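Robot Manipulation Lab
Handout 5: Opening a Door Without Taking It Home With You
Due Friday, by the start of lab

Last week your arms picked up foam blocks, and many of you left feeling that manipulation was a solved problem. This week we do appliances.

The task is the one we call Grarine, after the team whose final project it was before it became everybody's homework. The arm starts in its home pose, reaches the oven door, opens it, puts the fruit on the rack, closes the door and goes home again. A toddler can do this. A toddler has also had more training time than you are going to get.

Read the Tanguy notes on articulated objects before you touch anything. The short version: a door is hinged at one edge, so the handle travels along an arc. If you command a straight line, the gripper will go straight, the handle will not, and the whole oven will come along for the ride. Every section discovers this separately.

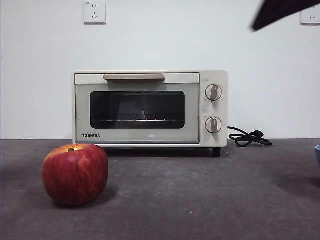 Your episodes are capped at 2000 control steps. That sounds generous until you watch a policy spend most of them hovering over the table, thinking it over. An episode that hits the cap is a failure, however promising it looked.

What to hand in:

1. 40 recorded demonstrations, driven by hand with the Rokis controller. Bad ones count if you label them as bad. Do not label them "creative."

2. A trained policy and the config file that produced it. The real config file, please.

3. A write-up, 2 pages at most, in which failures get more room than successes. Most of you will find this easy to arrange.

Some warnings from past terms. Dark glass is hard on the depth camera, which will report a hole, a wall, or a point somewhere in the next building. Find the handle first and work out the door from there. Fruit rolls, so check your grasp before you lift. The oven stays unplugged at all times. We are grading motion, and there are no points for cooking.

Move the starting position of the fruit between demonstrations. In November one group put it in the same spot every time and got a lovely policy that reached for that spot whether or not there was anything in it.

Grading is out of 31, for reasons that made sense when the rubric was written. Opening the door is worth the most and closing it is worth more than you think. Knocking the fruit onto the floor costs one point per bounce.

The Dallham bench is open until 9 p.m. on lab days. Sign up on the sheet by the door, and leave the emergency stop where the next group can reach it.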